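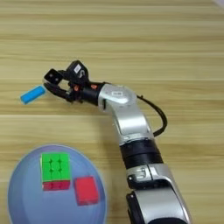 By Delyth Corrigan

My new coat has four pockets and I can use one of them. Two are flaps with nothing behind them, like the drawers under a kitchen sink. The fourth is real, but so shallow that a bus ticket stands up in it and looks around.

The coat is from Sodmont and cost £749, a sum I have so far admitted to only one member of my family. For that money I had expected somewhere to put my keys. The label tells me the wool was woven in Lustetden and the buttons were finished by hand. I'm pleased for the buttons.

I know the argument. A pocket spoils the line. Put a phone in it and the hip goes lumpy, and there goes all that clever cutting. But I have hips and I have a phone, and on most days the two of them leave the house together. Men's coats seem to bear up. My husband's old Munshi parka cost £49 in a sale and could house a family of hedgehogs.

Meanwhile Fovutura will sell you a "pocket bag" — a small pouch on a strap, worn at the waist, exactly where a pocket would be if they had sewn one in. It comes in clay, oat and a darker oat. I tried it on in August, in a shop with no air conditioning, and for a moment I was tempted, which shows you how far things have gone.

I'd settle for honesty on the label. We are told the fibre, the washing temperature and the country. Tell us the depth of the pockets too, in centimetres, and let us decide before the till.

The coat is very warm, I should say. I carry my gloves in my hand.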